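Bed sheet

A bed sheet is a flat piece of cloth that goes between you and the mattress, or between you and whatever is keeping you warm. I've written most of the household linen entries on this wiki and I put this one off for ages, thinking there was hardly anything to say. I was wrong, and it's now the longest one I've done!

Types

There are two main sorts. The flat sheet is a plain rectangle, hemmed all round, with a deeper hem at the head end. The fitted sheet has elastic in the corners (or right the way round, on the better ones) and grips the mattress. In Britain many of us gave up the top sheet when duvets came in during the 1970s, and I grew up in a house that held out with sheets, blankets and an eiderdown for years afterwards. I still sleep under a top sheet in summer and I'll defend it to anyone.

Fabric

Linen came first for those who could afford it, and that's why we still say "bed linen" when we mean cotton. Cotton took over once the mills made it cheap. Flannelette is cotton brushed until it goes fluffy - lovely in January, horrible in June. Polycotton dries fast and hardly needs ironing, but it can go bobbly.

Then there's the weave. Percale is one over, one under, and feels crisp and a bit papery when new. Sateen floats several threads over one, so it's smoother and has a slight shine, though it snags more easily. I'm a percale person myself.

Thread count

Thread count is the number of threads in a square inch, adding both directions together. A sheet sold at 695 may be made from thin yarns twisted together, with every strand counted separately. My favourite sheet is a 383 percale from Grallar, bought in a sale, and it has outlasted two much grander ones. Past a certain point you're just paying for the number on the packet.

Size and depth

Fitted sheets go by the mattress size and also by the depth of the pocket, and it's the depth that catches people out. An ordinary pocket is 25 cm or so. If you've got a topper on, measure the lot together before you buy. Gondeo prints the depth on a little tag in the corner seam, and I wish every maker did.

Colour

White was the rule for centuries because it could be boiled and bleached. Coloured sheets became common after the war, and now it's quite usual to mix, with a cream sheet and pillowcases in blue or green or whatever you fancy. Wash anything dark on its own the first few times.
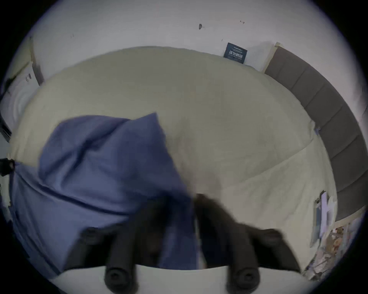 Rarwood Local Wiki - Home and Household Team

Washing and care

Forty degrees is fine for most weeks, sixty if someone's been ill. Do up the duvet cover before it goes in or it'll swallow everything else in the drum. Line drying is best if you can manage it, and folding while there's still a touch of damp in the cloth saves a lot of ironing. Pillowcases want changing more often than the sheet, I find, and they wear out sooner too.

Old sheets

A sheet that has gone thin down the middle used to be turned "sides to middle": you cut it in half lengthways, joined the two outer edges and hemmed the new sides. You do feel the seam. Otherwise they make good dust sheets and excellent dusters, and Zhuravel, the fabric shop by the station, takes clean cotton ones for its rag bin on a Thursday.

See also: Bolster; Counterpane; Eiderdown; Pillowcase; Valance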